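How a Plan for a Special Landscape Gets Made

Some places are set aside because of how they look and what lives there. They might have hills, woods, rivers, old stone walls or a long stretch of coast. People still live and work in these places. There are farms, schools, shops and roads. So somebody has to decide how to look after the land while everyone gets on with their lives.

Those decisions get written down in a document called a management plan.

What is in a management plan?

A management plan says what a place is like now and what people want it to be like later. It usually covers a few years at a time. When those years are nearly over, a new plan is written.

Let's make up a valley so we can see how it works. We'll call it Clunier Valley. It has a river, a village named Ackroyd and a big moor called Brarkell Moor. The plan for Clunier Valley might say things like this:

The footpath across Brarkell Moor is worn out and needs new stone.
Birds nest on the moor in spring, so dogs should be on a leash then.
New houses in Ackroyd should not block the view of the river.
Farmers who plant hedges can get some money to help pay for them.

A plan like this is not the same as a law. You can't be arrested for disagreeing with it. But when the local council has to decide something, such as whether a new road can be built, it is expected to look at the plan first.
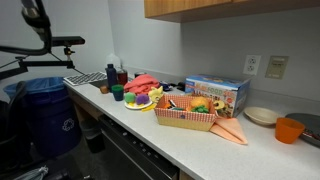 Solène Hoarau
Writer, Young Citizens pages

Who writes it?

A small team usually does the writing. Some of them know about wildlife. Some know about farming, or old buildings, or how water moves through the ground. They walk around the place, look at maps and read the old plan to see which jobs got done and which did not.

Then they write a first try. This is called a draft. If you have ever written a story in pencil before copying it out in pen, you have made a draft too.

What is a consultation?

Before the draft becomes the real plan, other people get to read it and say what they think. This is called a consultation. It often lasts a couple of months.

Anyone can take part. You don't have to own land or be a grown-up. People can fill in a form on a website, write a letter or go to a meeting and speak.

In Clunier Valley, suppose 200 people answer. Of those, 37 say the plan should do more about litter by the river. A farmer says the part about sheep is wrong, and explains how it should be fixed. A class from Ackroyd School asks for a safe place to lock up bikes at the start of the moor path.

What happens to the answers?

The team reads all the answers and sorts them by subject. After that they write a report. A good report lists what people said and what the team did about it. Next to the bike idea it might say "Agreed, added to page 2." Next to another idea it might say "Not changed," with the reason.

The team doesn't have to do everything it is asked. Sometimes two people want opposite things. One person wants more parking near the moor and another wants less. They can't both get their way.

The report matters because it lets people check. If you sent in an idea, you can look for it and find out what happened. If the report is late, or you can't find it, you are allowed to write and ask where it is.

When is it finished?

The last version goes to the council, which votes on it. If it passes, the new plan takes the place of the old one. It should be put somewhere anyone can read it, such as a website or the library.

Words to know

Council: a group of people elected to make decisions for a local area.
Draft: an early version of a piece of writing.
Consultation: a time when people are asked what they think before a decision is made.
Moor: high, open land with heather and rough grass and not many trees.

Something to try

Choose a park or a piece of open land near you. Write down one thing that should stay the same and one thing that should change. Ask someone at home to do the same without looking at yours, then compare. If you agree on something, find out who looks after the place and send them a short letter. Put your idea in the first sentence.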